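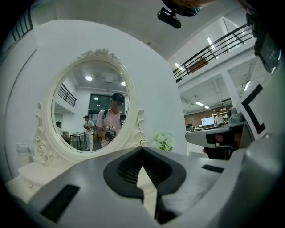 Reflected Daylight in Deep-Plan Guest Rooms: Measurements at the Prondale Guesthouse

Project report, Building Physics II
Group 4
Supervisor: Ottmar Hollmann

1. Background

Rooms that are deep in relation to their window area tend to be bright near the glass and dim at the back. The usual remedy is electric light, which in small hotels is often left on all day. Older handbooks suggest that pale wall finishes and mirrors can push usable daylight further into the room, but the size of the effect is rarely given. Our project set out to measure it in one building.

The Prondale guesthouse was made available to us through the Kılıçarslan practice, which is preparing a refurbishment plan. It has two floors and a single corridor on each. All guest rooms face either north-east or south-west.

2. Method

We selected one room on each side of the upper corridor. Both have the same floor plan, window size and ceiling height. A measuring grid was marked on the floor with paper tape, and illuminance was read at desk height at every grid point. Readings were taken in December, between 11 a.m. and 1 p.m., under overcast sky only. Days with broken cloud were discarded, which cost us more time than planned.

Four conditions were tested in each room:

Condition A: existing beige wallpaper, no mirror
Condition B: existing wallpaper, mirror on the side wall
Condition C: white lining panels over the wallpaper, no mirror
Condition D: white lining panels, mirror on the side wall

The panels were painted with Clarosard matte white. The mirror used for testing was a plain rectangular one on loan from the department, fixed at the same height in both rooms. An outdoor reading was logged at the same time as each indoor one so that results could be expressed as a daylight factor. In total 626 indoor readings were kept after the discarded days were removed.

3. Results

Directly inside the window, the four conditions could not be told apart. At the middle of the room, condition C gave a clear increase over condition A, and condition D was slightly higher again. At the back wall the mean indoor reading under condition A was 54 lux in the north-east room. Under condition D it was 145 lux. The two values were taken under different outdoor levels, so the ratio between them overstates the improvement; the corrected daylight factors are listed in Appendix 2.

The mirror alone (condition B) had a small effect. It raised readings at the grid points facing it and left the others nearly unchanged. Most of the gain in condition D came from the panels.

4. Simulation

A model of the north-east room was built in Bisus, the lighting program used in the course. With default surface values the model predicted too much light at the back of the room. After the carpet reflectance was lowered to match our own sample measurement, agreement was acceptable for conditions A and C. The mirror conditions remained poor - the program version we had treats specular surfaces in a simplified way.

5. Sources of error

The light meter was calibrated once, before the first session. Door position was not recorded during the first two sessions, and corridor lighting may have added to readings near the entrance. Furniture was left in place, including the beds, whose covers were changed between sessions. Two grid points in the south-west room were blocked by a radiator cover and have been left out of all averages.

6. Recommendations

For the refurbishment we recommend a pale matte finish on the side and back walls of all guest rooms. Mirrors can be placed according to the needs of the guests, as their contribution to general daylight is minor. Further measurements in June would be useful, particularly on the south-west side, where glare near the window was not assessed. The grid drawings and raw readings are stored with the department and can be requested from the supervisor.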